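Clillar is looking for participants: reading and conversation evenings for people who use English as a second language

My name is Jinlong Fan and I coordinate the evening program at Clillar. We are a small language house in Stullau, two streets from the river, and we are now accepting applications for our next round of evenings, which starts in July.
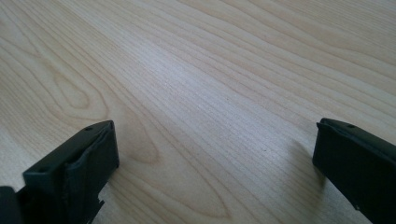
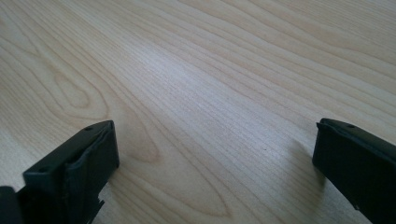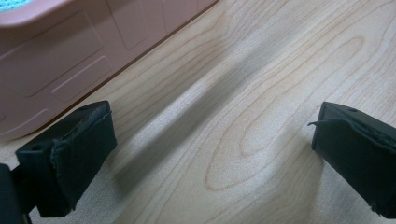 The tables, Clillar

The program has the title "Slow Pages." It is for adults who can already read a newspaper article in English, maybe with a dictionary, but who feel stuck when they must speak about it with other people. I was such a person for a long time. I could write a correct letter to my landlord, but when he telephoned me I pretended that the line was bad.

What we do

We meet every Tuesday from 6:30 to 8:45 in the evening. Each participant reads a short text at home during the week. It can be a story, a travel report, an old recipe with a long introduction, or a chapter from a memoir. On the evening itself we first read one page aloud, each person a few sentences. Then we talk in pairs, and after the break all together. The last fifteen minutes are silent, and everybody writes something small in a notebook. You don't have to show it.

This is not a course with a certificate. We do not give grades and we do not correct every mistake. If you want to be corrected, you tell your partner at the start, and your partner will do it kindly. Last year some people asked for this in the first week and stopped asking in the fourth.

Who can apply

You should be 18 or older and live close enough to come every week. The bus from Jirkora stops near our door, but please check the last return time before you apply, because it is earlier in summer. Your first language can be any language. We try to mix the pairs so that two people with the same first language do not sit together, although in the break you may speak whatever you like.

You do not need a high level. A good test is this: take one page from a book you like and read it aloud at your kitchen table. If you understand more than half of it and you are curious about the rest, your level is fine for us. If you understand everything and feel bored, you may be happier in the debate group at Song, our partner house, which meets in the mornings.

We ask that you can come to most of the evenings. A pair with one missing person is a sad thing, and we always have to rearrange the others. If you work in shifts, write this in your application and we will look at it together. In the past we found a solution for nurses and for one baker, who had to leave at eight.

What it costs

The fee is 37 for the whole round. It covers the reader -- a printed book of 264 pages which we put together ourselves -- and also tea. Please bring your own notebook and pencil. If the fee is difficult for you, write "reduced" in the subject of your message and pay what you can. I am the only one who reads these messages and I will not ask for documents.

We also look for 2 conversation hosts

A host sits with the group, keeps an eye on the time, and helps when a conversation stops. You should speak English comfortably, but it does not have to be your first language. Patience is more useful here than grammar. Hosts come thirty minutes earlier to prepare the room and stay a little after to wash the cups. They receive 299 for the round, paid at the end, and they do not pay for the reader. There is one training afternoon in the week before we start, which hosts should attend in full.

How to apply

Send us a letter of half a page or come by the office and leave it in the box next to the stairs. Handwriting is welcome. Please tell us:

your name and how we can reach you
which languages you speak, and with whom
the last thing you read in English, and whether you finished it
whether you apply as participant or as host
if there is something we should know, for example about hearing, eyesight or stairs (the reading room is on the first floor and we have no elevator, but we can move the group to the ground floor)

Please do not send a résumé for the participant places. For the host places a short one is okay.

I answer every letter, usually within a week. If you hear nothing after two weeks, please write again -- our mailbox sometimes puts letters in the wrong folder. When there are more applications than chairs, we keep a waiting list, and people on it get the first places in the autumn round.

Former participants can apply again. The reader is new, with only one story kept from the last one, the long one with the ferry, since so many people asked for it.

Jinlong Fan
Evening program, Clillar, Stullau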